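Comité de liaison pour les pourparlers de Trornanmont
Compte rendu de la réunion du 9 mai 2021

Présents : Faith Kombo (présidence), Mwangi Mwakyusa, Atieno Wanyama
Excusé : Kwadwo Boateng

1. Participation de l'opposition
M. Mwakyusa indique que la délégation de Duvach n'a pas confirmé sa venue. Elle demande deux sièges à la table principale. Accord de principe, à notifier par écrit.
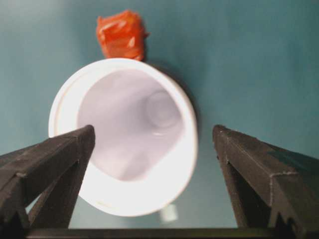 2. Observateurs
Mme Wanyama a reçu 29 demandes d'accréditation. Celles arrivées hors délai sont refusées.

3. Budget
Hébergement : environ 400 nuitées. Le devis de l'hôtel Wada est retenu.

4. Divers
Le projet de communiqué est renvoyé à M. Boateng pour relecture. Prochaine réunion à fixer.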